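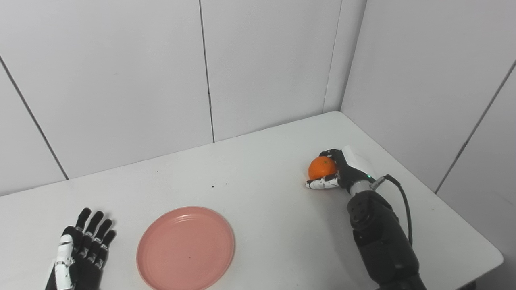 Samuele Colombo asks if the Grullbridge tweeter can cross at 3,046 Hz with a second order filter. Short answer yes, I'd go fourth order tho

Reason: breakup on the Marchetti woofer. Nasty peak, second order leaves it way too audible

Current box is 13 liters, sealed. Tried it ported last February – boomy, hated it

Baffle step starts near 400 in this cabinet so don't skip the compensation. Voices go thin wihtout it

Also pls measure at 30 degrees off axis before buying coils. I didnt. Two inductors in a drawer now

Ilteo drivers next – waiting on the second one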